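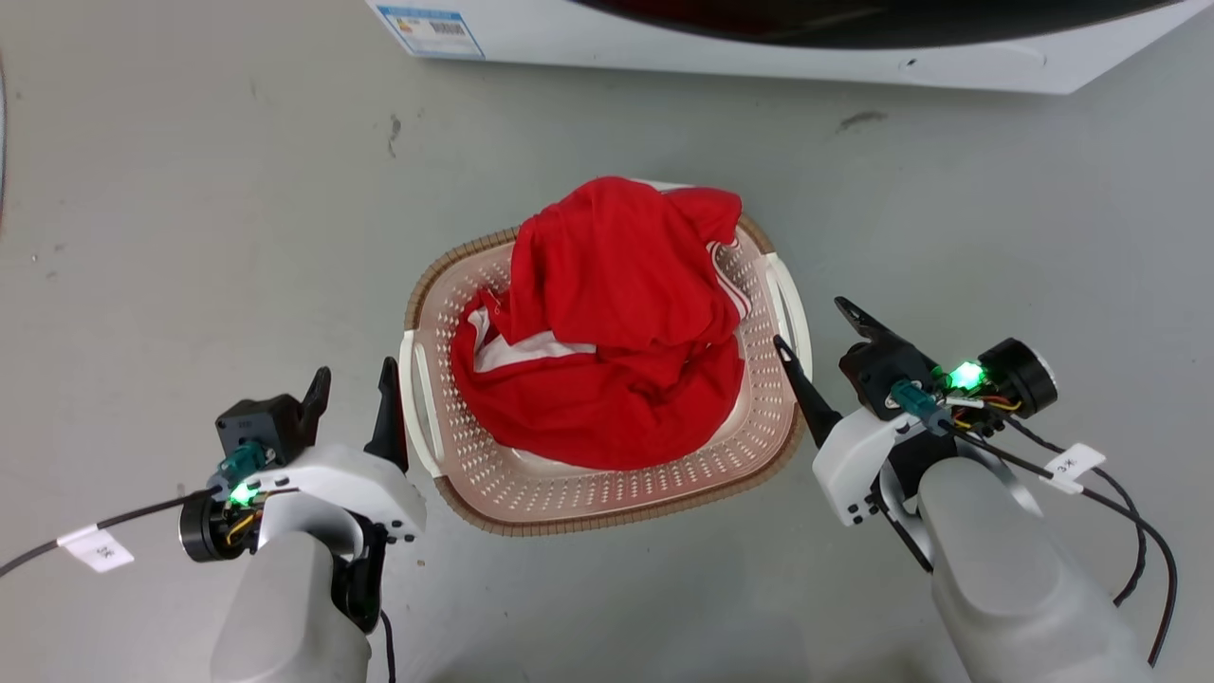
Jarlath Geraghty told me in another thread that I should stop looking for my grandfather's discharge paper in the house and try the county first, and that a lot of men had a copy recorded at the courthouse when they came home. I had never heard of that, so I am asking here before I drive over.

Family military records: where do I start with no discharge paper?
Posted in Rirnedico Help, Veterans and Families

dottie_in_ikutton
My grandfather was in the Army in World War II and got out in late 1945. He died when my mother was in high school. We have one photo of him in uniform, a shoulder patch, and a letter with a return address that says Company B but the rest is smeared. No discharge paper and no service number. My aunt sent for his file years ago and was told it was probably lost in the fire. She gave up after that.

My mother wants his rank and unit on a small plaque at the Ikutton cemetery, and the people who make the plaque want to see something in writing. I would also like to know where he served. Is it worth sending for the file again, or is there some other way to do this? We would like to have it up before her birthday in March.

gravelroad
Fire got all of them from that period. My uncle was the same. You could ask the Legion post, they might have a list.

Bellel Court
Gravelroad is mostly right but not all of them burned. The fire was in 1973 at the records center in St. Louis, and it destroyed most of the files for Army people discharged between 1912 and 1960. Some came through with scorched edges or water damage. There are also other records that were never in that building, and the center can use those to put together proof of service. Being told it was probably lost is a different answer from being told they have nothing.

What I would do, in order:

Go to the county courthouse where he lived right after the war. Ask the clerk or recorder for the military discharge books. In our county they are in room 252 and you ask at the counter. My father's was on page 638 of the second book, typed out in full, with his service number, his unit and the dates he went overseas and came back. Bring his death certificate and something that shows how you are related, as many counties limit who gets a copy.

If it isn't there, send in Standard Form 180 again. Your mother should be the one who signs, but note that for a man discharged that long ago the file is open to the public and anyone may ask. Put down everything you know, even if it seems small. Full name with middle name, date and place of birth, where he entered service, the Company B address. Send a copy of the letter, never the original.

After that, look at local newspapers. They printed lists of men leaving and coming home, and often gave the outfit.

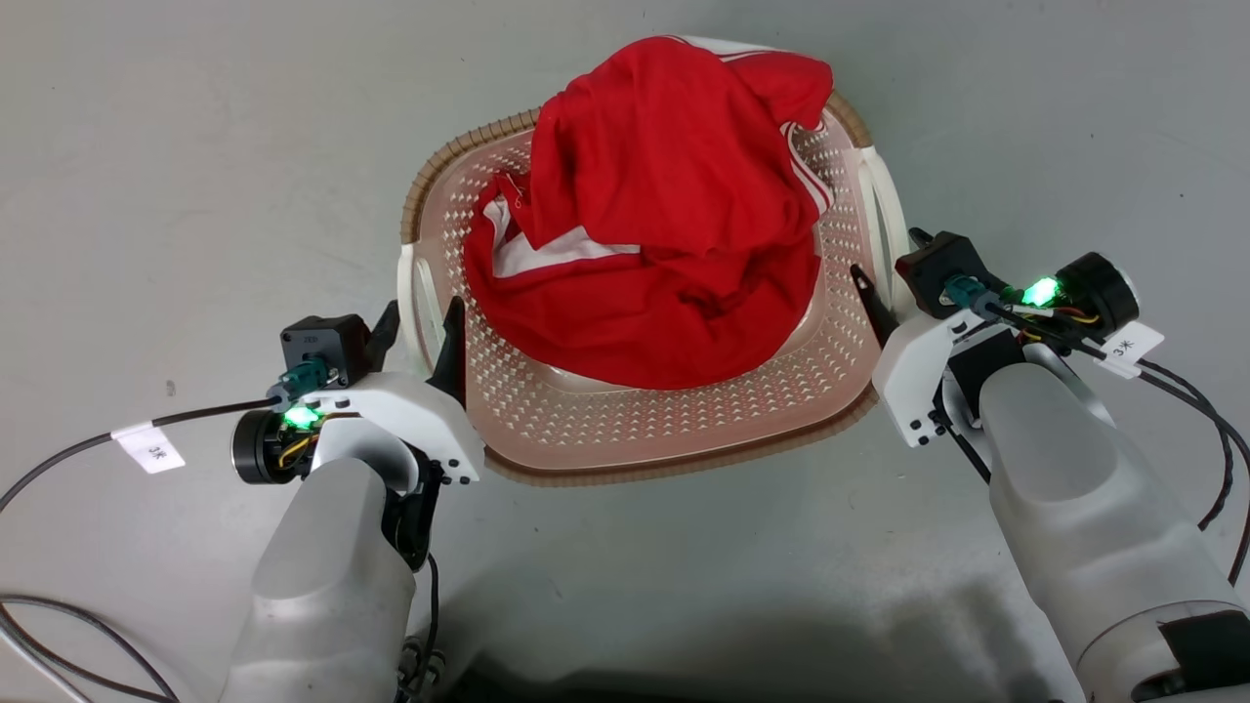
Before you send anything, go through the house one more time with the service number in mind, as it turns up on things people don't think of. I found my father's on a life insurance form and on the back of a pay stub. Check inside the family Bible, behind framed pictures, and in with the tax papers. I gathered ours from 6 different closets in a plastic laundry basket, the kind with a handle on each short side, and it was easier to carry up and down the stairs than a box. Keep each bundle together as you found it and write on a slip of paper which drawer it came from. Don't pull apart pages that are stuck.

For the plaque, ask the maker what they will take. Ours accepted the recorded copy with the county stamp on it.

dottie_in_ikutton
Thank you both. I called the courthouse and they do have the books, on the same floor as the deeds. I am going with my mother tomorrow at 2. I also asked at the Nilsuwan library about the old papers and they have 1945 on film.

gravelroad
Try the post anyway.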